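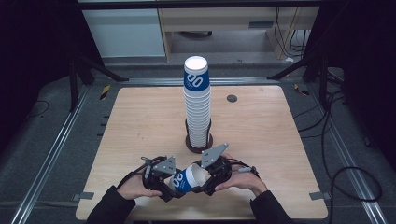
Members of the Trurndale shared workshop who stopped by the bench this month mostly wanted to know why the group had picked paper cups, and one of them said a cup was the worst thing to hand a machine, being light, slick and easy to crush. The builders agree with the complaint and say it is the point of the exercise.

June 14, 2019
By the Trurndale workshop desk

The project, called Ritia, is an attempt to teach a home-built robot arm to take a paper cup from a stack and set it down for filling. It began in January as a weekend job in a member's garage on Ruddock Street and moved to the workshop when the garage got too small for the table and the frame that goes with it.

The arm itself is not finished. Its base is bolted together and two of its joints turn, but the shoulder motor has been sent back once and the replacement has not been fitted. In the meantime the group is working on the hands. A person holds a gripper in each hand, works the triggers and handles the cups the way the arm is meant to later on. The session is recorded, and the recordings will be used to train the software that moves the arm.

Each gripper closes on flat, triangular finger plates dotted with small holes. The stack of cups stands in a round brown holder on a light wooden table, and aluminum rails are laid on the carpet around it. The rails mark where the table goes, so that it can be put back in the same place when the room has been used for something else.

The group has set itself a target of 1000 recorded pickups before the arm is switched on with a cup in front of it. As of this week it has 600. Another 81 were thrown out when someone checked the files and found that the two hands had been saved out of step with each other - a fault traced to a loose connector and since fixed.

Money has been the slower part. The workshop gave the project bench space and the use of its 3D printer, and members paid for the motors themselves. The grippers have been rebuilt twice. The first set had a stiff trigger that left people with sore fingers after a short session, and the second dropped cups when the handle was tilted. The present set has a softer spring and a longer handle, and the group says it will stay with it until the recording is done.

Two people have to be in the room for a session, one at the table and one at the computer. A session lasts until the stack runs down or the person at the table gets tired. Cups that are bent during a session go in the recycling and are not put back on the stack, as a dented rim sticks to the one under it.

The software is adapted from a package called Skodari, which one of the builders had used before on a smaller arm. It has needed more changes than expected - the earlier arm had one gripper, and Ritia is meant to have two. The group plans to post its changes for other workshops to use, along with the drawings for the finger plates.

Recording sessions run in the evening from 8 and are open to members who have done the bench safety course. New people are asked to wear plain dark sleeves and to practice for a few minutes before anything is saved. A first test of the finished arm has no date yet and depends on the shoulder motor.

Recent items
Laser cutter back in use after lens change
Parking behind the Trurndale workshop
Bench safety course: summer places
Old printer parts free to members
Ritia group looking for a used power supply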